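August, 6:40 am

Up before everyone. Coffee's too weak but drinking it anyway. Need to get this down before I forget what I changed, becuase last year I forgot what I changed and spent the whole next summer guessing.

Peach icebox cake, attempt 3. The church picnic one, the one Thomas keeps asking about. Graham crackers this time, no vanilla wafers. The wafers went to mush overnight and you could hardly find a layer. Grahams hold. Brushed them with a little milk first, maybe a teaspoon each, no more.

Cream: 2 cups heavy, a brick of cream cheese (soft!! leave it out, do NOT microwave it), powdered sugar, pinch of salt. Beat the cream cheese alone until there are no lumps, THEN add the cream. Did it the other way last time and had little white pebbles all through. Ate it anyway. Nobody complained but I knew.

Peaches - peeled, sliced thin, sat in sugar and lemon for 20 minutes, then drained. Drained really well. Saved the juice for iced tea and it was the best part of the whole day. Should write that on its own card.

Late now, 9-something at night. Picking back up. Cake is in the fridge, foil on top, big note on the foil that says NOT YET. Thomas has already lifted the corner once. There's a thumbprint.

Ginevra D'Amico called while I was washing the beaters. She wants to bring a dessert to the picnic too and is thinking lemon bars. Fine. Good, even. Lemon bars and a peach cake are not the same thing and there's room on the table for both. She asked was I using fresh or canned and I said fresh and there was a little pause. She uses canned. I like canned fine! I said so. Probably said it too many times.
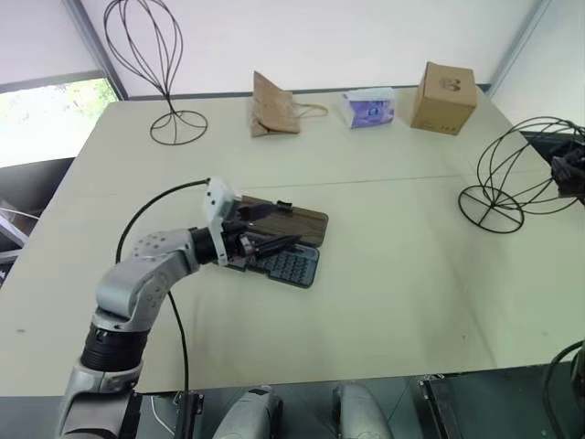
Crust question for the small version. Want to do a few in jars for the neighbors and the grahams don't fit unless I crush them, so crushed it is, with melted butter and a spoon of brown sugar, packed down with the bottom of a juice glass. The color I want is that wood-grain brown, like the phone case, and the last batch came out way paler than that. Toast the crumbs in a dry pan first, low, and keep stirring. Burned the first pan. Second pan ok. Then let them cool all the way or the cream slides right off, which I found out the sad way in June with the strawberry ones.

Jars hold less than you think. One cracker's worth of crumbs each, two spoons of cream, peaches, more cream. Leave room for the lid!

Things to buy tomorrow:
- heavy cream, the bigger carton
- more lemons
- foil, almost out
- mint if it looks decent, skip it if it's limp
- paper plates, the stiff kind

Mom's old card for this says "chill until ready" and that's the entire instruction. Ready when, Mom. I'm writing overnight on mine, in pen.

Also need to decide about the topping. Leaning toward crushed gingersnaps and a few slices of peach put on right before we leave. Slices go brown if they sit, even with the lemon. Will carry them in a seperate container and do it there, on my lap in the car if I have to.

Feet hurt. Sink is full again. Going to bed and not opening that fridge.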